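Vadidis bench kit: what to buy, and what we bought instead
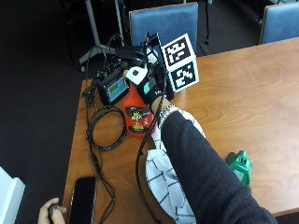 Glove, marker cube and spray bottle at the Tilport table.

This folder holds the shopping list and budget notes for the Vadidis hand-tracking sessions. The recordings live elsewhere. If you came for data, sorry – we have spreadsheets.

Contents
budget.csv – 203 lines, a depressing number of them cables
spares.csv – what to keep in the drawer
quotes/ – 2 quotes, Kälin and Flandwood, which agree on nothing but the VAT

Planning notes
Budget per station, then add a second glove. Sizes are not a suggestion.
Order marker cubes in sets of 4. Printing them is cheap; recalibrating after one gets dropped costs a morning.
Cables: whatever length you measured, go longer. They have to get off the table somehow.
Props come out of petty cash. Spray bottles and cloths do not need a purchase order, whatever the form says.
Lead time on mounts is around 9 weeks. Kälin says less. Kälin always says less.

Known gaps
No line yet for chairs or carpet tape. The December prices are stale.

Maintainers
Jolanta Borkowska (budget), Mabli Sayce (everything with a plug)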